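Build Gallery: The Handheld Gripper, Version 3

Posted 8/28/26 by Valtteri Manninen

Welcome back to the shop pages! Most of you know I've been building a gripper you hold in your hand, with a camera riding on it, so I can show my little arm (Pravska) how to pick things up by doing it myself. Version 2 went up in the spring and I got a pile of great mail about it. This page covers everything that has changed since then, and I'm so happy with where it's going that I could talk about it all day. I'll try to keep it short.

What's new in the fingers

The old fingers were skinny and they bent. Squeeze a full mug and the tips would splay open like a pair of salad tongs. The new ones are thick blocks, printed solid for the first 45 mm and then at 70 percent infill toward the tip, and I can lean on them with my whole hand now. They took most of a weekend to print and I checked on them way too often.

They're dark green because that was the spool I had the most of, and I've grown very fond of it. Garneo, the shared shop where I do the bigger prints, has a whole shelf of leftover colors if you'd like to build a louder one. Somebody please make an orange one and send me a picture!

The pads

I went through rubber, silicone tape and a cut-up mouse pad before settling on foam. Foam wins by a mile. It squashes around odd shapes, it doesn't leave marks, and when it wears out you peel it off and stick on another piece. I cut it with a hobby knife and a steel ruler – a fresh blade helps a lot, and mine was not fresh.

The camera view

This is my favorite part of the whole build. The camera looks down past both fingers, so whatever you're about to grab sits in between them. On version 2 the fingers hid half the view. I moved the mount, tilted it, tilted it back again, and finally got the angle I wanted.

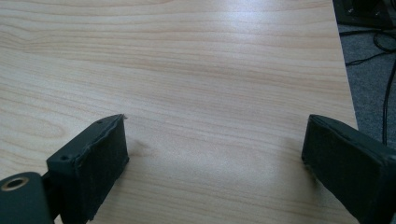 Fingers open over the tabletop, foam pads facing each other. Check out that brass-colored ring in the pivot mount at lower left!

Next up

The trigger is still stiffer than I'd like, so I'm trying a softer spring, and I want to clean up the edges of the pads with a proper cutting template. After that comes Duserari, my name for the sorting challenge: a tray of mixed hardware, one gripper and a lot of patience. I'm hoping to have it running by November.

Print files for the fingers and the mount are going up on the downloads page as soon as I've fixed the hole spacing. If you build one, write to me – I'd love to add your pictures to the gallery.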